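Lornholm Handset Repair Scheme
Progress report to the Skaser Fund
Feb 23, 2026

Prepared by Bezawit Kassa, scheme manager
Technical sections by Saqib Jatoi

1. Summary

The scheme is on course to meet its main target for the grant year. We have taken in 1,261 phones since opening, against a target for the whole period of slightly less than that. Most were donated by households in Lornholm and Bostundale, and the rest came from two local employers replacing staff handsets.

Spending is within budget on wages and rent. It is over budget on replacement screens, and section 4 sets out how we intend to deal with that. We are not asking for more money in this report, but we are asking for permission to move some between headings.

2. Intake and sorting

Phones are logged on arrival, given a ticket and checked for an account lock. Locked phones are still our biggest problem. If the donor left contact details we write to them with instructions for removing the phone from their account, and we wait 25 days for a reply. After that the handset goes to the parts shelf.

The wait used to be shorter. We lengthened it in September after several donors told us they had been away when the message came. The parts shelf has been fuller since then and the sorting room more crowded, but more phones are going back out whole.

Meron Yilma rewrote the intake form over the winter. It now asks whether the phone has been opened before, and by whom. Handsets with earlier repairs take longer on the bench — missing screws and non-matching screens are common — and it helps to know before the case comes off.

3. Bench work

The bench team is at full strength again following the appointment of Wubit Gebreyes. She came to us with board-level experience, so faults with charging circuits no longer have to be sent out. The microscope bought with the first instalment is in daily use.

Battery replacement is still the most common job, followed by cracked screens and worn charging ports. We test every replacement battery before the phone leaves the bench, and again after it has been left overnight. The second test catches a few that pass the first.

Data wiping is done with the maker's own reset and then checked by a second person, who signs the ticket. There were no breaches or complaints about data in this period.

Software support is a growing concern. A number of older models no longer receive security updates, and we have stopped giving these to people who will use them for banking. They are offered as music players or alarm clocks, or broken for parts. Saqib Jatoi keeps the list of supported models and updates it monthly.

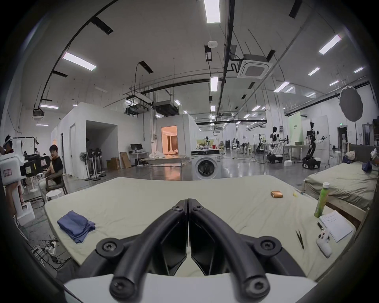
4. Parts and costs

Screens have cost us more than planned. Our original budget assumed that most would be salvaged from donated phones. In practice the screen is usually the reason the phone was given away, so salvage covers only a small share of what we need.

We changed supplier to Negussie in the autumn. Prices are a little lower and the returns process is simpler, though delivery is slower. We now order fortnightly and keep a small stock of the models we see most.

We would like to move the unspent part of the publicity heading into parts. Local word of mouth has brought in enough phones that we did not need the second leaflet run. Meron Mekonnen has sent a revised budget sheet separately.

5. Phones passed on

Repaired phones go out through the library in Lornholm, the advice centre in Bostundale and two schools. Each comes with a charger, a case if we have one that fits, and a printed sheet on setting it up. The advice centre asked for the sheet in larger type and this has been done.

Of the last batch of 52 handsets, two came back with faults. One had a loose speaker connection and was fixed the same day. The other had a failing camera and was exchanged.

6. Next period

We plan to start taking in tablets, beginning with a small trial through the schools. The tools are mostly the same, but the glass is harder to remove and we will need a larger heating mat, costed in the revised budget.

The lease on the sorting room is due for renewal. The landlord has offered the same rent for a further two years, and we would be grateful for the Fund's view on this before we sign.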